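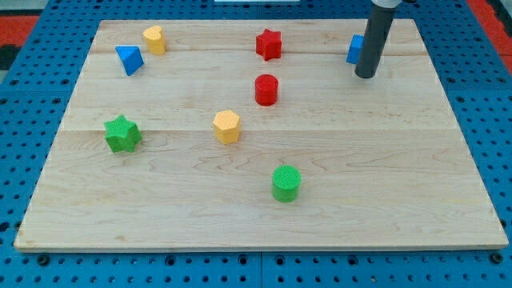 dilruba_b
ok but sorting blocks isn't a chore. Wake me up when one of these can do the floor after my kids eat dinner. Socks, crayons, rice, a wet towel, all in one pile

Declan Quinlan
It's the same job tho. Pick up thing, put thing where it goes. Hearts and stars today, crayons next year

dilruba_b
crayons roll under the couch. and you said next year last March

salamatu_e
We had a Brovix arm on trial at the shop, sorting fittings into bins. Fine while the parts were spread out. Dump a box in a heap and it just sat there. I did the bin by hand in 5 minutes, it had been at it for 60

Declan Quinlan
which gripper? the stock one is junk, we run the Choo fingers and its night and day

salamatu_e
stock. Not paying another 499 to find out

Ekkachai
Disagree with both of you. Doesn't have to be fast. If it runs from midnight to 4 and the bins are done when I open up, who cares how long it took

salamatu_e
I care if I come in and it quit on the second bin

Ekkachai
fair. ours stops maybe once a night, somebody has to go reset it

dilruba_b
so you get up at night to help the robot do chores lol

Ekkachai
my brother does

h_correia
anybody tried the Trustby one for laundry? Only folding, I can load the washer myslef

Declan Quinlan
towels yes, fitted sheets no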